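Stacking Cup and Plate Set, Cream and Blue
Posted 21 November 2019 by the Zositz shop desk

We use cookies to remember your basket and to count visits. By continuing to browse you accept this. Change settings.

The Plomport set is a cup and a plate sold together. It was made for small tables, office kitchens, campers and anyone who has one shelf for everything. The plate is cream and the cup is blue. Both can be bought as a pair or in a box of pairs for canteens and waiting rooms.

We have carried the set since August. The first delivery was 3,000 pairs and came from the Gruber works in Sikbridge, which also does our mixing bowls. The second is on the shelves now, and current stock across the warehouse and the shop is 3,366 pairs.

The plate

The plate is round, with a raised rim and a shallow middle. The rim keeps crumbs, sauce and loose peas where they belong, and it gives your fingers something to get under when you lift the plate from a flat table. It is large enough for a sandwich or a slice of cake with a fork beside it. It is not a dinner plate and we don't sell it as one. If you want a full dinner size, look at the Zositz wide series, which comes in the same cream.

The color is a warm off-white. Under a yellow kitchen bulb it looks closer to beige, and customers matching it to bright white dishes should know that before they order. We send a color chip on request. Chips are free but please allow a week.

The cup

The cup is small. It suits juice, water, a short coffee with milk, or a child's drink. The blue is deep at the rim and gets lighter lower down. The shade varies a little from cup to cup and we don't sort them, so two cups in one order may not match exactly - we don't accept returns on shade alone.

There is no handle. That is what lets the cups nest, and a column of them takes up very little room in a cupboard. Hold the cup near the rim when the drink is hot.

Cup and plate at a white tabletop:

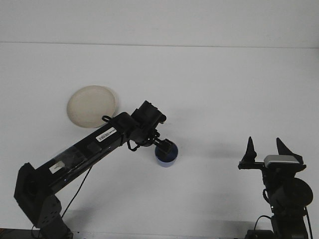
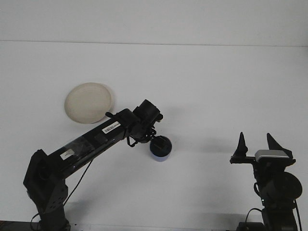
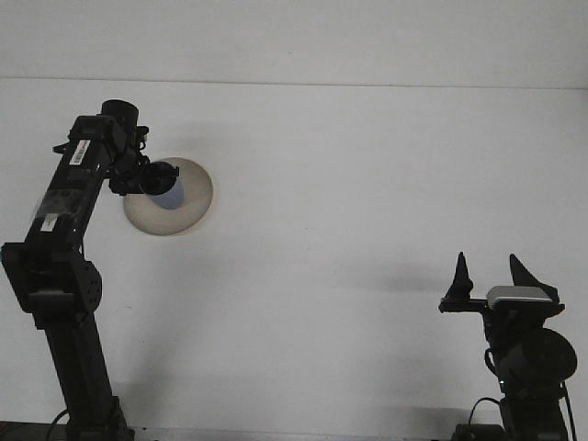 I bought two boxes for our break room and the plates have been fine, but the cups are smaller than I thought they would be. Good for espresso, too small for tea. People end up going back for a second cup and then we run short. I would have ordered extra cups if I had seen they were sold singly, so maybe put that higher on the page. The blue is nice. - posted by a customer in Sikbridge

Extra cups can be added on the order form, under Single Pieces. We have now put a link to it next to the box price as well.

Care

Both pieces can go in the dishwasher, top rack for the cup. Let the cups dry before you nest them or they will stick together. If two do stick, stand the lower one in warm water for a minute and pull straight up. Don't twist.

Coffee and tomato will leave a mark on the cream plate if left overnight. A paste of baking soda and water takes most of it off. Don't use steel wool on either piece.

The set is not for the oven. The plate can be warmed in a microwave for short periods, without the cup on it.

Packing and ordering

Single pairs are packed in a plain card sleeve, plate at the bottom and cup in the center with a paper collar around it. Boxes hold 80 pairs. The plates stand on edge in the lower half and the cups are nested in columns above them, with a sheet of card between. Please open boxes from the side marked TOP - the cups will come out first otherwise, and fast.

Orders of 500 pairs or more are sent on a pallet direct from Sikbridge and need a ground-floor delivery point. Tell us on the form if there is a step or a narrow door. Smaller orders go out from the shop by regular parcel.

Breakages in transit should be reported within five working days with the order number. Keep the sleeve or the box until we have answered. We replace single pieces and don't ask for the rest of the set back.

Also in this range

Plomport side bowl, cream. Plomport egg cup, blue. Plomport tray, fits two plates and two cups. The tray is out of stock and we have no date for it yet.

Sign up for the Zositz newsletter and hear about new stock before it reaches the shop. One email a month. Unsubscribe at any time.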